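Greifen lernen auf der Tischdecke
Elsa Hirvonen über Demonstrationsdaten aus dem Projekt Praltodel

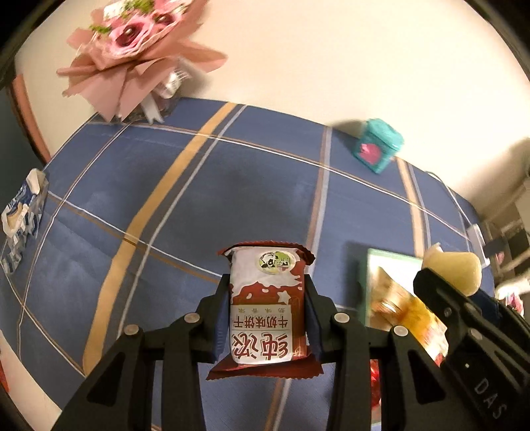
Seit Januar erhebt die Arbeitsgruppe in Findham Greifdemonstrationen mit handgeführten Greifern in Alltagsumgebungen. Der Datensatz umfasst derzeit 1020 Sequenzen mit 109 Objekten; angestrebt sind 2000. Dr. Elsa Hirvonen leitet die Erhebung.

Besondere Aufmerksamkeit gelte verformbaren Verpackungen, erläutert sie. »Ein einzeln verpackter Keks gibt unter den Backen nach, und seine Kontur ändert sich mit jedem Griff.« Modelle, die ausschließlich an starren Körpern trainiert wurden, schlossen im Vorversuch häufig zu weit.

Auf die Frage nach der Vergleichbarkeit verweist Hirvonen auf das Protokoll: Jedes Objekt werde in 40 Ausgangslagen gegriffen, die Umgebung bleibe dabei unverändert. »Gemusterte Tischdecken räumen wir nicht weg. Die Strategie muss mit ihnen zurechtkommen.«

Die Auswertung verantwortet Mounir Tawfik. Offen sei noch, so Hirvonen, wie sich die Griffkraft ohne zusätzliche Sensorik schätzen lasse.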